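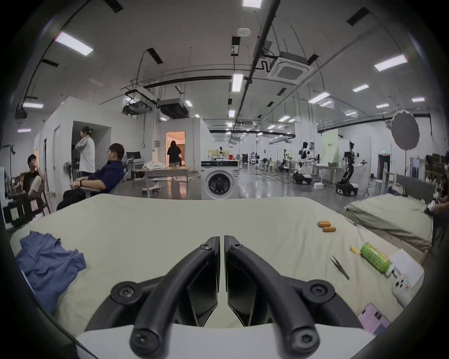 Slide 1: What lands on a bed

Say good morning, wait until the door is closed. Thank Pirka for the room.

Start with the question: who has put something down on a bed this week "only for a minute"? Let them raise hands.

On this slide there are two batteries, a can, tweezers, two phones and a sheet of paper, and a blue cloth in a heap on the other side. Ask which thing they would pick up first. Most people say the phones. I say the cloth, as a small thing can easily hide in a fold.

Slide 2: One side free

The rule from my Plukudis course: keep one side of the surface open, and work only from the other side. A clear piece of mattress is where you sort and fold. When it gets full, stop and put away.

Tweezers — tell the story of the 13 needles here, but short. Last time it took me 6 minutes.

Drink water.
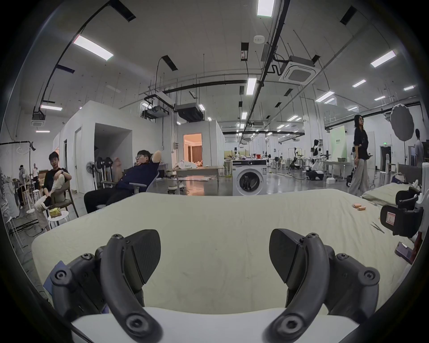
Slide 3: Corners and edges

The small orange things and the tweezers stay together near one corner. Good for finding them, less good if somebody sits down on the mattress. Explain that I keep a shallow box for such things, with a lid.

Mention the light blue paper at the left. Paper goes under other things very quickly. Ask the room how they keep receipts.

Slide 4: Clothes last

Clothes need the most place, so I do them after the small things are away. Shake, lay flat, sleeves in, fold in 2. Show it slowly with my own shirt.
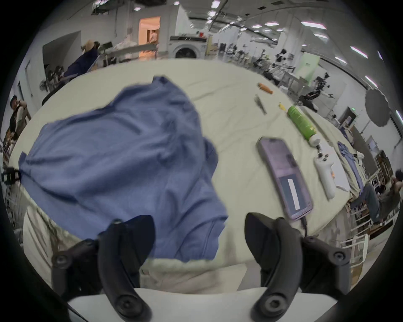
Photo: Dinesh Dixit / Ketumeck home workshop

Point to the shirt sleeve first, then to the folded pile at the far right. The hem hangs over the side of the table, and this is how a shirt slides to the floor. Then the charging cable: unplug, roll loosely, keep it with the phone.

If there is time, take questions about spray bottles (always standing, cap closed). Handouts are on the chair near the door.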